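Solik Handgreifer – Datensammeln ohne Roboterarm

Ich arbeite jetzt seit März mit dem Solik und werde ständig gefragt, was das Ding eigentlich kann, also schreibe ich es mal auf die Produktseite, wo es hingehört!

Der Solik ist ein Greifer für die Hand: zwei Backen, schwarzes Gestänge, blaue Fingerauflagen mit feinen Querrillen. Man läuft damit durch die Wohnung, greift, stellt ab, greift wieder, und die Kamera nimmt alles aus Sicht des Greifers auf. Aus den Aufnahmen lernt später die Steuerung (bei uns heißt sie Elley) das Zupacken am echten Arm.

Was wir herausfinden wollten: Bringt es mehr, immer im selben Labor zu greifen, oder lieber kreuz und quer in bewohnten Zimmern? Catinca Stoica und ich haben dafür 2179 Griffe aufgenommen, verteilt auf 36 Zimmer. Nach dem Aussortieren blieben 1443 übrig. Ja, das tat weh – aber ich war anfangs beim Loslassen viel zu hastig. Zum Vergleich kamen 1000 Griffe vom Labortisch dazu. Elley hat mit den Zimmerdaten unbekannte Schachteln deutlich sicherer gefasst, vor allem hochkant stehende. Bei weichen Beuteln war der Unterschied klein, da sind wir noch dran.

Schachteln sind übrigens mein Lieblingsthema (Catinca verdreht schon die Augen). Zu fest, und der Karton knickt, zu locker, und er dreht sich zwischen den Backen weg. Ich greife deshalb gern knapp unter der Mitte und schließe langsam. 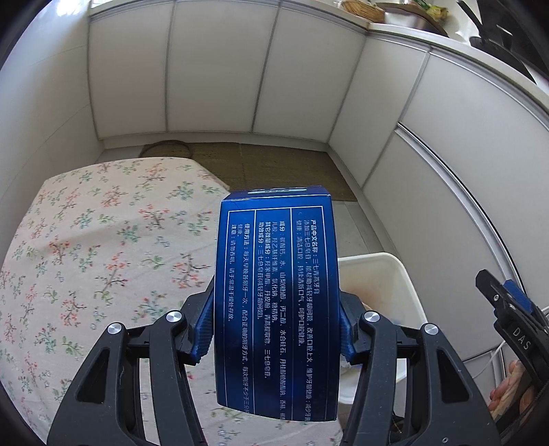 Karton mit Sanqi-Zahnpasta (三七牙膏), hochkant zwischen den gerillten Auflagen.

Noch ein paar Sachen zur Bestellung: Die Fingerauflagen gibt es einzeln, und ich würde gleich ein zweites Paar mitnehmen. Die Auswertesoftware Purves ist dabei, läuft aber nur mit der neueren Kalibrierdatei, also bitte vor der ersten Aufnahme laden. Wer unsere Griffliste haben möchte, schreibt an Indrek Liepiņa in Zeruritz, der schickt auch die Aufteilung in Trainings- und Testzimmer mit.

Lucian Rusu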